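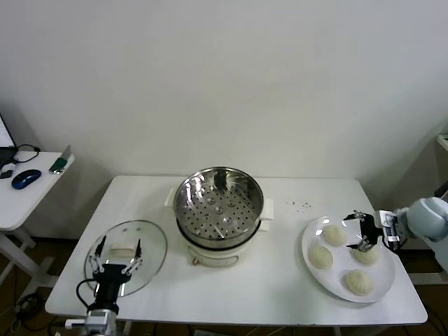

Steamed buns collapse or wrinkle when the dough is over-proofed, or when condensation falls on them from the lid. The method given on this page controls both. It assumes an electric steamer in which a perforated steel basket sits over a heated base, with a lid that lifts off completely and can be laid flat on the bench beside it. A bamboo steamer over a saucepan also works, but absorbs more of the moisture and needs no cloth under the lid.

Dough

Combine 300 g plain flour, 150 mL lukewarm water, 30 g caster sugar, 3 g instant yeast and 2 g baking powder. Knead until the surface is smooth and no dry flour remains. Divide, shape into balls and set each on a square of baking paper.

Proofing

Cover and leave at room temperature for roughly 30 minutes. A proofed bun feels light for its size, and a fingertip mark fills back slowly. If the mark stays put, knock the dough back and reshape it.

Steaming

1. Fill the base to the minimum line with cold water.
2. Place the buns in the basket with a gap of two fingers between them. Leave some of the holes uncovered.
3. Wrap the lid in a cotton tea towel and knot the corners over the handle, clear of the heating element.
4. Switch on and steam for 12 minutes from the first visible vapour.
5. Switch off. Leave the lid ajar for 2 minutes, then remove it, tilting it away from you.

Move the buns to a plate and peel off the paper while warm. Leftovers freeze well and can be re-steamed from frozen in eight minutes.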